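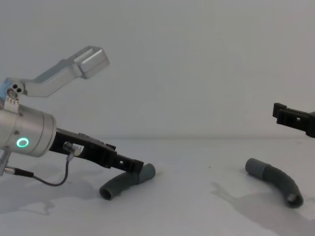 Subject: Re: [nultesow-users] hitching the first time an effect plays, desktop builds only?
List: nultesow-users

Hi all,

Replying under the quoted bits, sorry for the slow answer, we had a build going out and I only read the list in clumps. Long one. Skip to the settings near the bottom if that's all you want.

> We're seeing a big stall the first time any new particle effect shows
> up on screen. First torch, first splash, first explosion. After that
> it's smooth for the rest of the session. Happens in exported desktop
> builds and never in the editor. Nultesow 4, forward renderer, mix of
> graphics cards, worse on the older ones.

Yep. Same thing we had in Kultlow all last winter. It's shader compiles. The editor keeps its own cache between runs so by the time you hit play you've compiled everything weeks ago and you never see it. Your players start with nothing. If you want to see it on your own machine, close the editor, clear out the shader_cache folder in your user data directory, then run the exported build. Not the editor's play button, that goes through the other cache. I lost most of an afternoon to that one.

Also clear the driver's cache. Separate thing, different spot for each vendor. If you only clear the engine one you'll get a half-sized stall and think you've fixed something.

> The profiler shows one frame at 167 ms and then straight back to
> normal. It's listed under "render / other" which is not a lot of help.

"render / other" is where it puts anything it was waiting on the driver for. Turn on verbose pipeline logging (project settings, rendering, debug, needs advanced toggled on) and you'll get a line per pipeline with the name of the material and the pass. Very noisy. Pipe it to a file and sort by time. Ours came out as 1185 lines for the first level alone which was a bit of a shock, for a game that looks like it's made of four materials and some fog.

Most of that was permutations. Every tick box on a material is a new shader. Every light type touching it, again. Shadows on or off, again. We had an artist (fine, it was me) duplicating materials to change the tint and flipping receive shadows off on some to save a bit of time on the GPU. Saved nothing worth having and doubled the list.

What we did:

- one base material for all the props, tint passed in per instance
- same for foliage, wind strength per instance, so no more "wind off" version, just wind at zero
- threw out the soft particles option everywhere but smoke
- got rid of the decals that used their own blend mode. Looked the same to me after

That alone got the bulk of it. The log dropped to where I could read it in one sitting, and what was left was stuff we really did use.

> I've tried the "precompile" checkbox in the export dialog. It doesn't
> seem to do anything other than make the export take longer. Is it
> broken or am I misreading it?

Bit of both I think. It precompiles to the intermediate format, so the player's machine doesn't have to parse the source. That's the cheap half. The driver still has to turn it into whatever the card wants and that can only happen on the player's machine. So leave it ticked, it does help a little, but it's not going to fix your torch.

The name is bad. There's an issue open on the tracker asking for it to be renamed, go and add your thumbs up.

> Someone on the forum said to put every effect in front of the camera
> behind the loading screen. Is that really what people do??

Yes. It's what we do. Feels like a hack, is a hack, has been fine.

Couple of catches though, and this is where the forum post leaves you hanging:

It has to really be drawn. Visible, in the frustum, not culled, not scaled to zero. If you hide it the engine is clever and skips it and you've warmed up nothing. We put it all in a little box room well under the level, point the real camera at it, and cover the lot with the loading screen on a canvas layer.

It has to be the same camera settings and the same environment as the level. If your level has glow and fog on and your box room doesn't, those are different pipelines and you'll compile everything once for the box and again for real. Ask me how I know. We now load the level's environment first, then the box.

Lights too. Put one of each kind you use in there. One directional, one spot, one omni, shadows on if the level's got shadows on.

Particles need to have emitted. One frame isn't enough if your effect has a delay on it. We hold for 28 frames. There's no science in that number, it's the longest start delay on any effect in the game plus a few. Somebody will add a longer one and I'll have to bump it.

Skinned meshes are their own thing, don't forget those. We did the props and forgot the characters and then the first enemy through the door was a slideshow.

And spread it out. If you turn on the whole room at once, on some cards the window goes grey and the OS asks if you'd like to kill the game. We turn on a handful of items per frame and move a progress bar. Players don't mind a bar. They mind the grey window a lot.

> Does it need doing every launch or just once? I don't want to make
> people sit through it each time they start the game.

Do it every launch but it'll be quick after the first, as the driver has it cached by then. First run on my old laptop is long enough to go and fill the kettle, second run you barely see the bar. Don't try to be smart and save a "done it" flag in the user settings. Driver updates wipe the driver cache and your flag won't know. We shipped with the flag in the first demo and got a pile of "game got worse overnight" reports. Took it out.

If you do want to show a message, key it off how long the first few items take. If they're slow, show "preparing graphics, this can take a while the first time". If they're fast show nothing.

> We target 60 fps and this is the last thing in the way. Would moving
> to the compatibility renderer make it go away?

It'll change it. Fewer permutations, so less to compile, but it compiles on the main thread with no way around it, so each one that's left hurts more. We tried it for a weekend. The water went black and the colours were off everywhere, something to do with the tonemapping, and I didn't want to relight the whole game. If your lighting is simple you might get away with it. Wouldn't do it just for this.

The background compile option in 4.3 is worth a go. It draws with a fallback shader till the proper one's ready. For us the fallback was ugly enough on the trees that I turned it off for foliage and left it on for everythign else. It's per material, under the sorting group for some reason.

Ok, settings. This is what Kultlow ships with:

rendering / shader / precompile on export: on
rendering / shader / background compile: on, off for foliage
rendering / debug / verbose pipeline log: off in release, check this, it slows things down
warmup hold frames: 28 (ours, not an engine setting)
warmup items per frame: 4, drops to 1 if the previous frame ran long

The warmup script is small and I'm happy to share it. It's in the Brurnness repo with the rest of our add-ons, folder called warmbox. Readme is out of date, it says to parent it under the level, don't, put it under root or it gets freed halfway through when the level swaps. You'll get a null error with no line number. I'll fix the readme when I get a minute.

One thing I haven't solved, so if anyone else is reading. On the Verstraete handheld the cache seems to get thrown away when the thing goes to sleep and wakes up again. Not every time. Warm up runs fine, play for a bit, sleep, wake, and the torches hitch again like it's a fresh install. Happens on battery and on the charger. No errors in the log. Is that the engine dropping the cache on resume, or the driver, and does anyone know a way to tell? I can rerun the warmup on resume but thats a loading screen in the middle of a fight and I'd rather not.

Also, to whoever asked back in January about the stutter when opening the inventory for the first time: different problem, that's font glyphs being rasterised. Prerender the glyph ranges in the font import tab and reimport. If you've got translated text, do it for the fallback fonts as well, they've each got their own tab.

Have to run. If you get a chance, post how many pipelines you end up with after merging materials, would be good to know if ours was unusually bad.

Cheers

--
nultesow-users mailing list
To unsubscribe, send a blank message with "unsubscribe" in the subject
Please trim your quotes when replying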